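Le sommeil en hiver : quelques principes

Le présent billet poursuit la réflexion engagée en décembre sur l'hygiène du sommeil. M. Leonidas Xenos, lecteur fidèle, nous a interrogés sur l'heure du coucher pendant les fêtes.

Il convient de maintenir des horaires stables – y compris en congé – et d'éteindre les écrans environ 60 minutes avant le coucher. La literie mérite également attention : une couette grise à liserés ondulés rose et blanc convient aussi bien qu'une parure unie. Les siestes tardives restent à éviter.

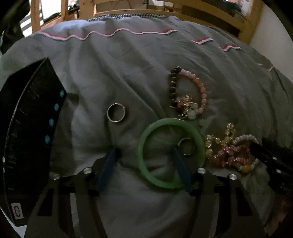
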